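**Walk-through checklist, packing and storage room, Duvby building**

Filled in Apr 1, 2019, with comments. Please read the comments even where the box is ticked, as I tend to put the useful things there.

Good morning everyone, and thank you for leaving me the big table by the door to write on. I've kept the same order as last time so you can lay the two sheets side by side, and I've added a few lines on boxes and drinks, which several of you had asked about.

## 1. Floor and walkways

- [x] Main aisle clear from the door to the packing tables
- [x] Floor dry, no grit or tape scraps underfoot
- [ ] Side aisle clear along its full length

*Comment:* The main aisle is lovely, and I know how much shoving of shelves it took to get there! The side aisle still has flattened cartons leaning against the wall near the back, and the bottom one has started to slide out where a heel could find it. The Mindon rack has a slot for flat cartons that is sitting half empty, so please use that.

## 2. Shelving

- [x] Uprights straight, feet level
- [x] Heavy goods on the bottom two shelves
- [ ] Load labels readable on every bay

*Comment:* The label on bay 19 has faded so badly that I had to hold a flashlight to it, and even then I was partly going from memory. It should say 339 pounds per shelf. A new label has been asked for under work order 3219, and until it's up, please treat that bay as light goods only (paper, bubble wrap, the empty cartons). I did move two boxes down myself while I was there, I hope in the right order.

## 3. Boxes and packing

- [x] Cartons sound at the corners
- [x] Tape guns have their blade guards
- [ ] No cartons reused after a crushed fold
- [ ] Drinks kept off the packing surface

*Comment:* A cardboard box does most of its work at the folds and edges, so those are the places I'd like you to look before you fill one. Run a thumb along the crease. If it feels soft, or the ribbing has gone flat on either side of it, put the box with the recycling and take a fresh one. The colored cartons are just as prone to this as the plain brown ones, and the shiny finish can hide a tired crease rather well.

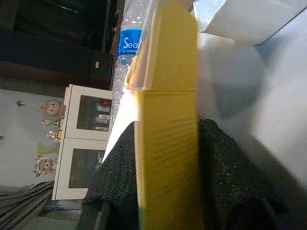 Which brings me to water bottles, and I promise I'm not trying to take anybody's drink away. It gets warm in here by June and I want you all drinking plenty. My only request is that bottles live on the little shelf by the coat hooks, with the caps on tight, and come over to the tables empty or not at all. Even a small spill will creep under a carton and soften the bottom, and you may not find out until you lift it. I have left the drinks line open on this sheet and will look again next time.

## 4. Lifting and carrying

- [x] Hand truck tires firm, handle grips on
- [x] Step stool opens and locks
- [ ] Lifting poster up where people can see it

*Comment:* The hand truck from Van den Broek is a pleasure to push now that the wheel has been swapped. The poster has slipped down behind the filing cabinet again. Tape doesn't hold on that wall, so could we try screws this time? With a tall box, two people please, one on each side, and agree on where it's going before it leaves the floor.

## 5. Fire and first aid

- [x] Extinguisher in place, pin and seal intact, tag 1576
- [x] Exit sign lit
- [x] First aid cabinet unlocked and easy to reach
- [ ] First aid cabinet fully stocked

*Comment:* We're low on the small bandages, and the eye wash is close to its date. Zisari can send both with the regular delivery, so please add them to that order and save yourselves a trip.

## To do before the next walk-through

- Move the flat cartons out of the side aisle
- Put up the new label on bay 19
- Screw the lifting poster to the wall
- Restock bandages and eye wash
- Bottles to the shelf by the coat hooks

Leave the finished sheet in the green folder and initial each line as you close it.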